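Can It Cook Yet? Pictures from the Bomudar Kitchen

For four weeks in September our small group at Bomudar followed one question: can a machine do the everyday chores of a home, or is it still too early? We are not engineers. We write about household work, and we wanted to see the work from close by, with our own eyes. This page is the kitchen part of the gallery. The laundry part and the shop-floor part have their own pages.

First, a few words on how we judged. We made a list of 40 chores which a normal person does in a normal kitchen without thinking. Wiping a counter is one of them, closing a drawer is another. Each chore had to be done in a kitchen that was not specially prepared, and a person was allowed to help only if there was danger. Across the month we wrote down 200 attempts. An attempt counted as good when we would be content to find the kitchen in that state after coming home.

The results were mixed, and I will try to be fair. Picking up a thing with a clear shape went well on most days. Putting it down in the right place was harder, and putting it down softly was the hardest. The cooktop gave the most trouble of all. A pan is heavy on one side, its handle turns in the grip, and the grates are not flat like a table. A person corrects all this with the wrist and does not notice it. The arm must find it out each time again.

Glass lids were a separate worry. Only four of our attempts with a lid ended the way we wished, and in two more the lid was on the pot but sitting crooked. Here I must say that my own children also leave it crooked.

Speed is the other matter. Moving one pan from one place to another could take longer than frying the egg. For a family in the morning this is too slow. For somebody who has weak hands or cannot lift iron any more, it may be good enough, and we had several letters from readers who said the same. They would wait – if the pan arrives safely.

So my answer for the kitchen is "some of it, with a person near." I would trust a machine today with bringing a cold pan to the stove. I would not yet trust it with hot oil.

If you have questions about the list of chores, please write to us and we will gladly send it.

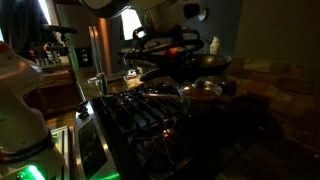

Stove work, with the frying pan above the cooktop and the lidded saucepan on the grates.

Related items
Folding Towels by Machine: The Laundry Pages
Stosterell Shop Floor – Who Fills the Shelves?
A Visit to the Takagi Workshop
Orkutia Readers Write: Chores We Would Give Away First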